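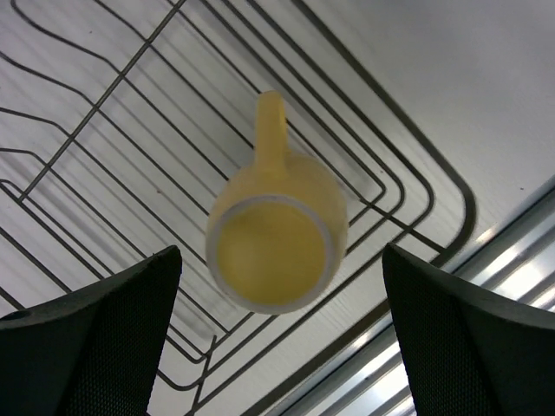

打印本页 | 通过电子邮件发送

第4章　登机口航班信息显示控制器的安装与初始设置

4.1 适用范围

本章适用于 Zindalau 登机口显示控制器（以下简称“控制器”）在航站楼新建、扩建或改造区域内的首次安装，也适用于原有控制器整机更换后的重新设置。控制器的日常操作见第5章，航班文字模板的编辑见第6章，故障代码见附录B。

本章内容以 Brendberg 机场扩建航站楼的配置为基准。Purnham 机场的登机口采用吊顶式机柜，机柜固定方式与本章不同，应按该机场的安装图执行；从4.5节开始的设置步骤对两处机场相同。

控制器从中央航班数据库接收数据，经由 Pomare 管理软件分发，驱动登机口主屏、侧屏以及候机区重复显示屏。控制器不保存历史航班数据。断开数据连接后，屏幕保持最后一次有效内容，直至超过“数据保持时限”，随后切换到备用画面。

4.2 人员与权限

安装工作涉及市电接线的部分，由持有电气作业资格的人员完成。网络设置由机场信息部门指定的人员完成，该人员须在 Pomare 管理软件中具有“现场调试”或更高级别的权限。仅有“查看”权限的账户能够登录控制器的本地页面，但保存按钮呈灰色。

进入隔离区施工的人员应按机场规定携带通行证，并将工具逐件登记。登机口仍在使用时，不得在旅客登机期间切断任何显示屏的电源。

4.3 安装前的检查

开始安装前，逐项确认下列条件：

a. 机柜已固定，柜门能够完全打开，柜内无施工残留的碎屑或线头。
b. 机柜所在区域的地面、吊顶和墙面饰面施工已经结束。若仍有打磨、切割作业，应推迟开箱。
c. 市电回路已敷设到位，回路标签与配电图一致，上级断路器处于断开位置并已挂牌。
d. 数据电缆已通过链路测试，测试记录已归档。电缆长度超过100米的登机口应改用光纤链路，并加装光纤转换模块。
e. 显示屏已悬挂完毕，屏幕编号与平面图上的编号一致。
f. 控制器外包装完好，防震标签未变色。

注：若防震标签已变色，不要通电。保留全部包装，在到货单上注明，并与供货方联系。

注意：控制器从低温仓库移入候机厅后，机壳内部可能结露。开箱后应静置，待机壳温度与室温一致后再接通电源。

随箱附件包括安装导轨、电源线、接地线、端子盖板、备用熔断器、标签纸和本指南的印刷本。光纤转换模块需单独订购，不在随箱附件之列。

4.4 机械安装与接线

4.4.1 安装导轨

1. 将左右导轨分别放入机柜立柱的安装位，带箭头的一端朝向柜门。
2. 用随附螺钉固定导轨前端，暂不拧紧。
3. 调整导轨后端，使两条导轨处于同一高度。可用水平尺在导轨之间复核。
4. 拧紧全部螺钉。

导轨上方应留出一个机位的空间用于散热，该空间内不得安装交换机或配线架。机柜顶部装有风扇时，确认风扇的排风方向朝外。

4.4.2 装入控制器

1. 两人抬起控制器，使两侧滑轨对准导轨。
2. 平稳推入，直至听到锁扣就位的声音。
3. 向外轻拉，确认锁扣已经锁住。
4. 拧紧前面板两侧的固定螺钉。

注意：推入过程中如有阻力，应退出后重新对准。强行推入会使滑轨变形，变形后的滑轨不能修复，只能更换。

4.4.3 保护接地

接地线应先于任何其他电缆连接。将接地线的一端压接在控制器背面带接地符号的螺柱上，另一端接至机柜接地排。接地排上每个螺孔只接一根导线。连接完成后，测量控制器外壳与接地排之间的导通情况，并将结果填入安装记录表。

4.4.4 电源

控制器配有2个电源模块，互为备份。两个模块应分别接至不同的配电回路，其中一路来自不间断电源。若两个模块接在同一回路上，控制器能够正常启动，但 Pomare 管理软件会持续显示“电源冗余不足”的提示，验收时按未完成项处理。

1. 确认两个配电回路均已断开。
2. 将电源线插入模块A，扣上防脱卡扣。
3. 对模块B重复上述操作。
4. 在两根电源线的两端粘贴标签，注明回路编号。
5. 暂不合闸。

警告：电源模块的输入端即使在控制器关机状态下也可能带电。打开端子盖板之前，必须断开两路电源并验电。

4.4.5 数据与显示接口

背面板从左至右依次为管理网口、数据网口、显示输出口和广播联动口。管理网口仅用于现场调试，调试结束后应插上防尘塞。数据网口连接航班数据网，不得接入旅客无线网络所在的交换机。

显示输出口按屏幕用途分组。主屏接入第一组，侧屏接入第二组，候机区重复显示屏接入第三组。同组内的接口可以互换，跨组接错时画面能够显示，但版面比例不正确，文字会被拉长。

广播联动口为可选接口。登机口未安装自动广播时，此接口保持空置，并在4.7节的设置中将“广播联动”设为“关闭”。

电缆在柜内应沿理线槽敷设，电源线与数据线分走两侧。绑扎不宜过紧，光纤的弯曲半径应符合电缆厂商的规定。

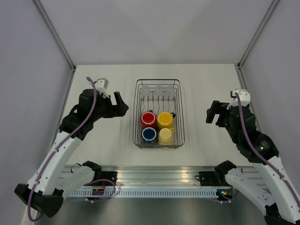
4.5 首次通电

1. 检查全部接线，确认没有裸露的导体，端子盖板已装回。
2. 合上模块A所在的回路，观察模块A指示灯。指示灯应由橙色转为绿色。
3. 合上模块B所在的回路，同样观察模块B指示灯。
4. 按住前面板的电源键，直至状态灯开始闪烁，然后松开。
5. 等待自检完成。自检期间状态灯闪烁，所有已连接的显示屏显示灰色底图。
6. 自检通过后，状态灯变为常亮绿色，主屏显示控制器序列号和“未配置”字样。

自检期间不得断电。若状态灯转为红色，记下主屏左下角的代码，查阅附录B。若主屏无显示而侧屏正常，先检查主屏本身的供电和输入通道选择，再检查显示输出口。

注：出厂后首次自检所需的时间比以后各次长，属于正常情况。

4.6 本地登录与网络设置

4.6.1 登录

1. 用网线将调试电脑连接到管理网口。
2. 将调试电脑的网络设为自动获取地址。
3. 打开浏览器，输入前面板标签上的地址。
4. 输入标签上的初始账户和初始密码。
5. 系统要求更改密码。新密码应符合机场信息部门的规定，并登记在密码保管系统内，不得写在机柜内侧或标签上。

密码连续输入错误后，本地登录会被暂时锁定，锁定期间不影响画面显示。解除锁定需等待计时结束，或由 Pomare 管理软件中的管理员远程解除。

4.6.2 数据网口设置

1. 选择“网络”—“数据网口”。
2. 填写机场信息部门分配的地址、掩码和网关。不使用自动获取。
3. 在“虚拟网编号”一栏填写143。该编号适用于 Brendberg 机场扩建航站楼的全部登机口，其他区域应按当地编号表填写。
4. 在“时间同步”一栏填写机场时间服务器的地址。
5. 选择“保存”，再选择“测试连接”。

测试依次检查网关、时间服务器和 Pomare 服务器。三项全部显示“通过”后，方可继续。若网关通过而时间服务器未通过，多数情况下是防火墙规则尚未开放，应与信息部门核对。时间未同步时，控制器拒绝接收航班数据，主屏显示“等待时间同步”。

4.6.3 在管理软件中注册

控制器需在 Pomare 管理软件中注册后才能接收数据。

1. 在管理软件中打开“设备”—“待注册”。
2. 按序列号查找新设备。列表按上线时间排序，同一天安装多台控制器时应特别核对序列号，不要按顺序推断。
3. 选择“注册”，指定航站楼、指廊和登机口编号。
4. 在“替换原设备”一栏，首次安装选“否”，整机更换选“是”并指定原设备。
5. 选择“下发”。

选择“替换原设备”后，原设备的注册信息立即失效，其画面切换到备用画面。原设备如仍在使用，应先安排好切换时间。

管理软件返回“已注册”后，控制器自动重启一次。重启后主屏显示登机口编号。若显示的编号与现场不符，在管理软件中选择“撤销注册”，然后从第1步重新开始。

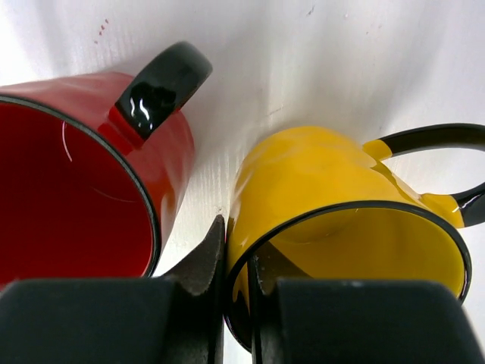
图4-1　侧放的红色马克杯

4.7 显示参数

登录本地页面，选择“显示”。各参数的含义如下。

版面：决定主屏上各信息栏的排列。单航班登机口选择“标准”，允许两个航班同时办理登机的登机口选择“分栏”。选择“分栏”时，侧屏自动跟随，不需另行设置。

语言轮换：设定各语言画面的顺序和停留时间。第一语言由机场统一规定，在本地页面上不可更改。停留时间过短时，较长的目的地名称来不及完整滚动。

亮度：可选“固定”或“跟随环境”。玻璃幕墙一侧的登机口应选择“跟随环境”，并确认环境光传感器未被广告牌或绿植遮挡。内侧登机口可选择“固定”。亮度设定值以百分数表示，出厂值为100，长时间使用此设定会缩短背光寿命。

数据保持时限：数据中断后继续显示最后内容的时间。此项由管理软件统一下发，现场不作改动。

备用画面：可选“登机口编号”“机场标志”或“请留意广播”。无自动广播的登机口不得选择“请留意广播”。

广播联动：启用后，航班状态变为“登机”或“最后召集”时，控制器向广播系统发出触发信号。启用前应与广播系统维护方共同测试。

夜间待机：启用后，最后一个航班关闭后显示屏进入待机，次日首个航班开放前恢复。恢复提前量应足以覆盖显示屏预热。

各参数修改后须选择“应用”才能生效。选择“应用”时画面会短暂变黑。若在登机期间修改，应事先通知登机口工作人员。

4.8 功能测试

功能测试使用管理软件中的模拟航班数据。模拟数据集共有1,503条记录，涵盖常规航班、代码共享、延误、取消、更换登机口以及长名称目的地。测试期间主屏右上角显示“测试”字样。

1. 在管理软件中选择目标登机口，选择“开始模拟”。
2. 确认主屏、侧屏和重复显示屏显示的航班号一致。
3. 发送“延误”状态，确认新的预计时间在各屏上同步更新。
4. 发送“更换登机口”状态，确认原登机口显示新登机口编号，并在规定时间后清除。
5. 发送“取消”状态，确认各语言画面上的文字均正确。
6. 发送代码共享航班，确认全部航班号依次轮换，没有遗漏。
7. 发送长名称目的地，确认文字滚动完整，首尾字符没有截断。
8. 断开数据网口电缆，确认画面先保持，时限届满后切换到备用画面。
9. 重新接上电缆，确认画面自动恢复，无需人工操作。
10. 断开模块A的回路，确认画面无闪烁，管理软件出现报警。恢复后对模块B重复。
11. 选择“结束模拟”，确认“测试”字样消失。

第8步与第10步不可同时进行。若画面在第10步中出现闪烁或重启，说明另一电源模块未正常供电，应返回4.4.4节检查。

对照检查应在旅客的实际视距上进行。站在候机座椅的最后一排和登机通道入口处分别观察主屏，确认没有反光遮挡航班号。反光无法通过亮度设置消除时，应调整显示屏的俯仰角，调整后重新锁紧支架。

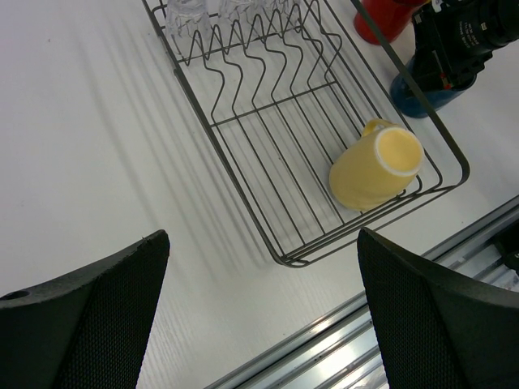
俯仰角的调整范围受支架限位块约束，不得拆除限位块。调整后如侧屏与主屏之间出现明显的角度差，应将两者一并调整，并在平面图上标注最终角度。采用吊杆安装的重复显示屏在调整后须复查防坠链，防坠链应略有松弛，但不得垂入画面。

4.9 移交

全部测试通过后，按下列顺序移交：

1. 在本地页面选择“系统”—“导出配置”，将配置文件保存到信息部门指定的位置。
2. 断开调试电脑，在管理网口插上防尘塞。
3. 清理机柜，收回工具，对照登记表清点。
4. 锁闭柜门，将钥匙交还登机口区域管理方。
5. 填写安装记录表，由安装方和机场方签字。
6. 在管理软件中将设备状态由“调试”改为“运行”。

设备处于“调试”状态时，报警信息只发送至调试人员，不进入值班台。遗漏第6步会使后续故障无法被值班人员发现，移交双方应共同在值班台确认设备已出现在运行列表中。

安装记录表应附接地测量结果、链路测试记录、各屏最终角度和配置文件名称。记录表原件由机场方保存，复印件随机柜图纸存放。

4.10 安装阶段的常见情况

主屏显示“未配置”，管理软件的待注册列表中没有该设备：检查虚拟网编号，并确认数据电缆插在数据网口上。误插管理网口时，网口指示灯同样会亮。

侧屏文字被拉长：显示输出口跨组接错，见4.4.5节。

航班时间与候机厅时钟不一致：检查时区设置。控制器的时区由登机口所属航站楼决定，若注册时选错航站楼，应撤销注册后重新注册。

亮度频繁变化：环境光传感器受到移动物体的间歇遮挡，或朝向自动门。可改变传感器位置，或将亮度改为“固定”。

状态灯绿色，全部显示屏无画面：夜间待机已启用，且当前没有开放的航班。以模拟航班确认显示正常后，无需其他处理。

更换电源模块后报警未消除：在本地页面选择“系统”—“重新检测电源”。如报警仍在，检查新模块的型号标签是否与原模块一致。不同型号的模块不得混用。

上述处理无效时，应记录序列号、固件版本和代码，连同导出的日志一并提交技术支持。导出日志不影响画面显示，可在登机口使用期间进行。

编制：Yolanda Requena
审核：Malcolm Furnival

最后更新：7月

打印本页 | 通过电子邮件发送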